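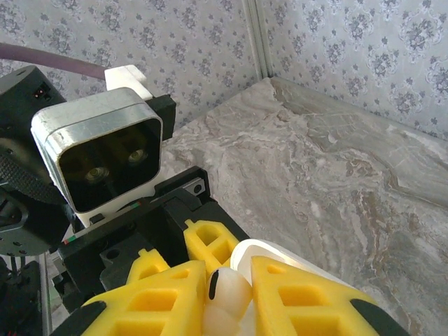
Sadia Paracha wrote to ask whether a patterned wall and a veined tabletop can share a small alcove, or whether one of them has to be plain. They can share it. We get this question more than any other, so it goes first on the page.

Search help topics
Enter a word or phrase Go

Tabletops, Wallpaper and Corner Trim: Frequently Asked Questions

How do I pair a floral wallpaper with a marble pattern?

Keep the flowers small and the background pale. A gray or gray-lavender paper with a dark blue-gray flower works with a top in grays and beiges, even one with brown in the veining. Large flowers are harder. If you want a large print, pick a top with faint veining and look at both samples in the same light, once in the daytime and once with the lamps on.

Which goes in first, the paper or the top?

Paper first, if the walls are bare. Run it a little below the line where the top will sit and let the paste dry for two full days. If the top is already in, you can still paper around it, but cover it with a clean drop cloth and trim with a fresh blade held against a wide putty knife. Never cut directly on the top.

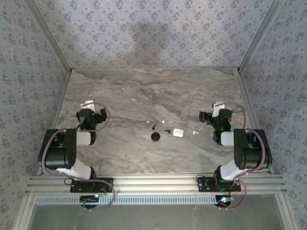 Junaid Butt says to do the back wall before the two sides, and to wrap half an inch of paper around each corner. He papered his own alcove the other way around and had a gap in one corner that he could see from the doorway. We agree with him. Inside corners are almost never straight, and that half inch hides it.

Do I need corner trim?

You don't need it with a good overlap. People add aluminum trim in the corners when the paper edge has started to lift, or when they like a clean line between one wall and the next. We sell it in light silver and in white. Cut it with a fine-tooth hacksaw, file the end, and dry fit it before you use any adhesive.

Will the repeat line up from wall to wall?

On the back wall, yes. In the corners you may lose part of a flower. Order all your rolls at once and check that the batch numbers on the labels match. We can't promise that a roll bought in February will match one bought in August.

How much does an alcove cost?

A Ruvo paper kit for a three-wall alcove is $136 and includes paste. A Rana tabletop in printed marble pattern, cut to size, is $1,120 for the standard depth. The same size in natural stone is $3,100. Delivery is extra on all tops. Trim is sold by the piece and is priced on its own page.

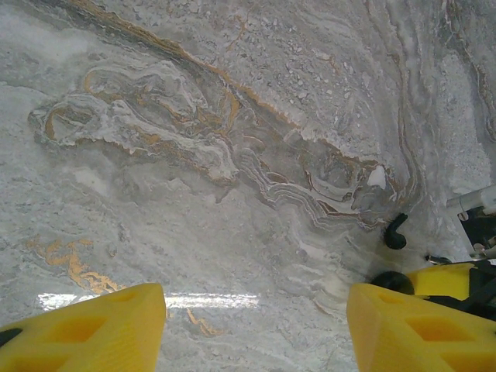 Zubaida Butt asks if the rusty streaks in natural marble are stains, and whether they will scrub out. Usually they are part of the stone. Tan, brown and gold bands come from minerals and run down into the slab, so scrubbing won't change them. A true rust stain tends to have the shape of whatever sat there, such as a can or a screw. If you aren't sure, send us a photo before you try any remover on it.

What should I clean the top with?

Warm water, a drop of mild dish soap and a soft cloth. Dry it afterward. Plollunex surface wash is fine on both printed and natural tops. Vinegar and lemon juice will dull natural marble, and scouring powder will scratch either kind.

Can I clamp or bolt things along the front edge?

Clamps are fine on printed tops if you put felt or thin rubber under both jaws. On natural stone we'd ask you not to. Anything heavy should be carried by the frame underneath - a metal rail fixed to the frame will take the load, and the top just sits behind it.

Can wallpaper be wiped down?

Ruvo papers can be wiped with a damp sponge. Don't soak the seams. Grease should come off the same day if possible.

How many samples can I order?

Up to 4 at a time. Wallpaper samples are a full letter-size sheet so you can see the repeat. Stone samples are small and won't show you how the veining runs across a whole slab. Ask for slab photos if that matters to you.

Page updated Aug 20, 2024

Related topics
Measuring an alcove that isn't square
Removing old paste from drywall
Sealing natural marble
Corner trim: sizes and finishes
Returning unopened rolls

Contact Serbridge | Copyright Serbridge | Back to top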